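Section 4: Loading and Lifting Your Zerasine Basket

Okay, you've unpacked it, you've wiped it down, and now you want to put food in it. Good! I use my Zerasine 43 every Monday for the market run, so these are the steps I follow myself.

1. Set the basket on a flat surface before you load it. Don't fill it while you're holding it (I did, and chased onions across the parking lot).

2. Put the long, heavy vegetables in first and lay them down lengthwise.

3. Bread and buns go in last, on top or off to one side where nothing can roll onto them.

4. Lift with both hands, one under each short end, and keep it level.

Note: The sides slope, so a tall pile will slide when you tip the basket. I stop loading at the rim, or just a little over it for a bun or two.
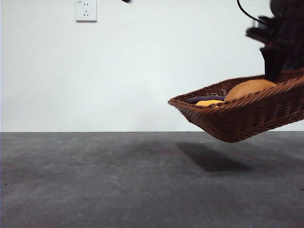 Can I wash the basket if something leaks in it?
Use a damp cloth and a drop of dish soap, then let it air-dry overnight away from the heater. Please don't soak it, the weave swells up and never quite goes back!

Caution: The rim is the part that takes the most abuse. If you carry a full basket by one edge all the time, the strands there will start to loosen. Check the braid once a month or so, and tuck any stray ends back in with a blunt needle.

5. Empty it as soon as you get home. Crumbs get down into the weave, and a dry pastry brush gets them out better than anything else I've tried.

6. Store it on a shelf with nothing stacked inside. The Furkar liner (part 305, sold separately) can stay in if it's dry.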